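Workshop > Notebook > Stationery > Foil and crease

Thursday, February 23, 2023

Gresstead job, invitation folders. Ran 42 blanks of the Fura cotton card through the creaser before foiling. Cracking along the outer fold on 17, all of them cut across the grain. The rest folded cleanly.

Switched to the wider channel and repeated on offcuts — no cracking, but the fold sits slightly proud and the envelope is tight. Rácz liner will have to be trimmed by 2 mm on the long side.

Foil: Prudon copper, second setting. Fine serifs on the reply card still filling in.
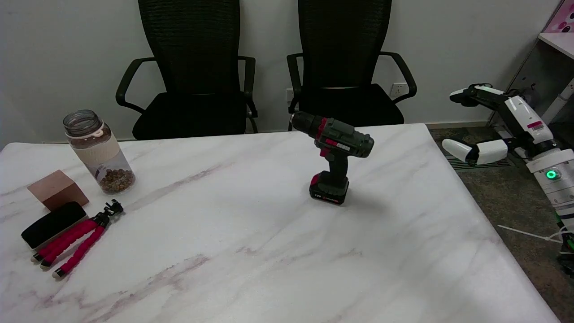 Dropped the dwell a step and the serifs opened up. Keep that setting for the full 200. Grain direction to be pencilled on every parent sheet before cutting.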